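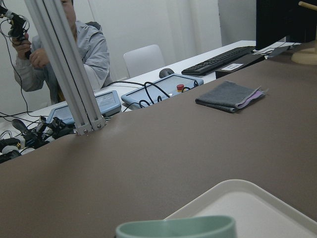 Room Correction Without the Guesswork

By Raffaele Zuccaro

Farina 3 is a measurement and correction plug-in for small mixing rooms. It runs as a standalone program for taking measurements and as an insert on the monitor bus of the host. The developer, Widside, sells it as a download with or without a measurement microphone. Any omnidirectional condenser with a calibration file can be used in place of the supplied one.

I tested it over several weeks in two rooms. The first is the B room at Zumosgate, which has broadband absorption on the side walls and ceiling. The second is a spare bedroom with a bookcase, a rug and no treatment at all.

Measurement

The program plays a sine sweep through each speaker in turn and records it at the listening position, then asks for more positions in a grid. The minimum is nine and the maximum is 30. Past the first dozen or so the curve changed very little in either room, and I would not bother with the full set unless two people share the desk.

Microphone gain has to be set by hand. If the input clips, the program discards the sweep and repeats it. If the noise floor is too high it shows a yellow warning and carries on, and that warning is easy to miss. One of my bedroom sets was spoiled by a refrigerator compressor and had to be done again. 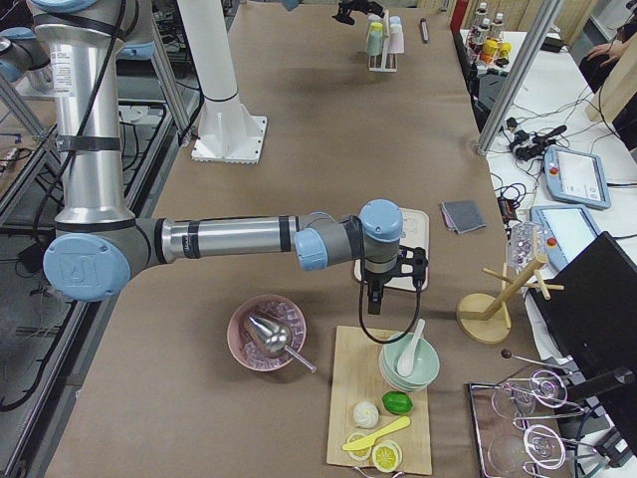 Robot arm and gripper at a table covered in brown paper.

Correction below 200 Hz

Room modes are handled with minimum-phase filters, and deep cancellations are left alone by default. That is the right choice. A null caused by a reflection off the back wall cannot be filled with gain, and trying to do so only uses up amplifier headroom. A maximum boost setting is available, with a default of 3 dB.

In the Zumosgate room the filters took down one wide peak and otherwise did little. In the bedroom they made kick drum and bass guitar far easier to balance. Decay times also came down at the corrected peaks, though a plug-in is no substitute for a pair of thick corner traps.

Correction above 1,000 Hz

Here the program follows a target curve, and the user decides how closely. I had the best results with the strength slider near the bottom of its range. Higher settings flattened the response on screen but made the phantom center less stable when I leaned forward.

Kelechi Okafor, who mixes at Zumosgate, preferred to switch the upper band off and let the speakers sound the way he is used to hearing them. The plug-in allows this with a single crossover control.
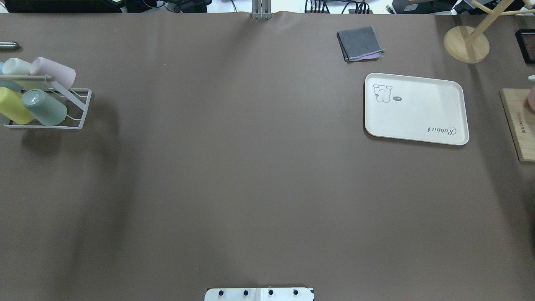
Latency and host support

There are two filter modes. Minimum phase adds no delay that I could notice while tracking. Linear phase adds enough to make software monitoring unusable, and it should be kept for mixing. The host reported the delay correctly in both modes.

The plug-in must be bypassed before a mix is exported, or the correction will be printed into the file. Widside has added a reminder that appears when an offline render starts. It can be turned off in the preferences, and I left it on.

Profiles are stored as single files and can be moved between computers. A profile measured at one sample rate is converted when the session uses another.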